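The Case for Real Dishes in Public Dining Rooms

Over the past decade, many public institutions have moved their dining rooms to disposable plates and bowls. The reasons given are cost, hygiene and a shortage of staff. The Widora Council on Community Meals believes the decision deserves a second look.

Disposable ware appears cheap when it is bought by the case. The price of storing it and hauling it away is usually charged to another department and seldom enters the comparison. At the Pasero senior center, which serves 60 lunches a day, waste collection and tableware were reviewed together for the first time last December. The center returned to washable dishes the following month and has kept them.

There is also the matter of the meal itself. Older diners in particular find a light paper bowl hard to manage. It slides, it bends, and soup cools in it quickly. Mayuree Duangkaew, who directs meals at Pasero, reports that more guests now stay at the table after they have finished eating.

Breakage is the objection raised most often. It is a fair one, and budgets should allow for it – Pasero replaced 52 pieces in its first year from a stock of 326.
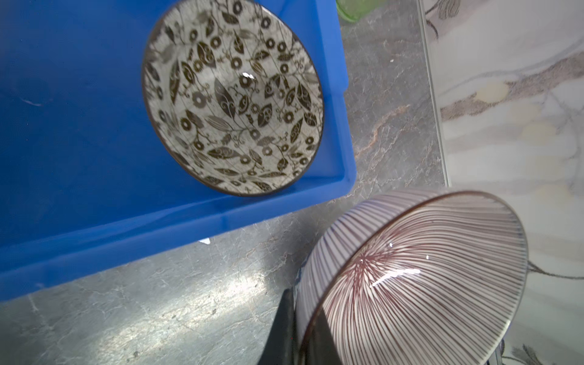
A modest reserve, bought in plain sizes that stack together, will cover such losses. Matching sets are not required. Donated pieces serve well, provided they are free of chips and safe for the dishwasher.

The Council asks that any institution renewing a supply contract this year first obtain a full cost for both options, including labor.

Jianhua Han, for the Council

© Widora Council on Community Meals | Contact the Office | Back to top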